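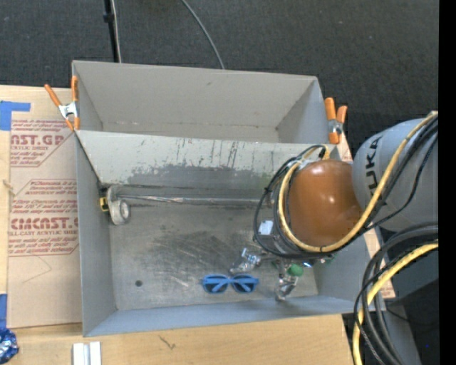 Last changed in June, 4:15 p.m.

The case for a plain metal bin

I have come around to the opinion that the best place to put things you haven't decided about is a metal bin with nothing inside it to help you. No dividers, no little trays, no lid. I have tried most of the alternatives and I would like to argue against them.

My workroom at Clindcombe is small. For years I kept a set of stacking drawers from a shop called Onent, 13 drawers in all, each with a paper label. The labels said things like "fasteners" and "tape" and "optical." Optical held one magnifying glass and a dead flashlight. The trouble with a labeled drawer is that it asks you to know what a thing is before you put it down, and at the end of a working day I often don't. So the thing goes on the windowsill, and then the windowsill is full.

A bin doesn't ask. Right now there is a pair of bright blue sunglasses lying in the front one, and in the back corner a gray curled thing with a long thin metal strip running out of it along the floor. Those two have no business together under any system I have ever bought. They sit fine in a bin. I can see both of them from the doorway, and when I want the sunglasses I will pick up the sunglasses.

People object that this is just a junk drawer. I disagree. A junk drawer is shut, and that is what makes it junk. An open bin on a table is in front of you every day, and you get tired of looking at what's in it. Tiredness is a good sorting tool. I have thrown out more from bins in one spring than I did from drawers in the whole time I had them.

The second objection is looks. The bins are gray. The front one is scratched down its back wall, with chips and a worn patch, and the floor is scuffed and smudged. I don't mind any of that, and I would not pay to have it fixed. I did once pay $115 for a painted organizer from the MacKinnon catalog, and I spent a year being careful with it. You don't put a greasy part in a nice box. You put it on the counter next to the nice box. A surface that is already marked gets used.

Third, the clamps. I have two spring clamps with orange handles on the bins, one at each end of the rim where the front and back bins meet. A visitor told me it looked temporary. It is temporary, and I think that is a point in its favor. If I want the bins apart tomorrow I squeeze two handles. Built-in shelving can't say the same, and I have lived with built-in shelving that was wrong from the first week.

I will admit where bins fail. They are bad for small screws. They are bad for paper, which slides down flat and gets forgotten under everything. If you own a great many of one thing, you want a proper container for it, and I keep my screws in jars like everyone else. A bin is for the odd things.

My one rule is to keep one bin empty. The rear one has nothing in it, and I would defend that harder than anything else here. Storage that is 100 percent full is finished as storage – you can't move anything without first finding somewhere to put it. Half my tidying consists of lifting things from one bin to the other and leaving behind what I no longer want.

I looked at the Cluroma modular wall system again last month. It is well made and I understand why people like it. But it comes with a planning sheet, and the sheet wanted me to list what I would be storing. I got as far as the sunglasses.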